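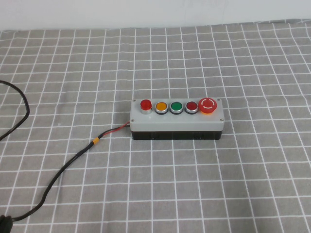 How often should a street cabinet be opened up and looked over?
Every 6 months is what we hold to at Fasden, plus one extra visit after a big storm or a customer complaint that mentions more than one house.

Cabinet 781, Stumville exchange area
Checked by Pylyp Vasylenko, August 27, 2025

Door, hinges and lock - OK. The lock is a bit stiff, so please be patient with it and don't force the key.

Door seal - needs attention. It has flattened along the bottom and I found a little damp on the floor of the cabinet. I've put in for a new one, hopefully in September.

Ground connection - OK, tight and clean.

Backup batteries - OK. All of them held up nicely under load, and the dates are still good.

Fan and filter - filter changed. It was almost solid with cottonwood fluff, bless it!

Line cards - 7 fitted, no alarms showing.

Labels - fail, I'm afraid. Two fiber trays still carry the old Sivier numbering, and whoever comes out next at night will not thank us for it. Su-chen Ng has the new list and is happy to print more.

Sidewalk and access - OK, though the hedge is creeping over again.

Next visit: bring hedge clippers and the label printer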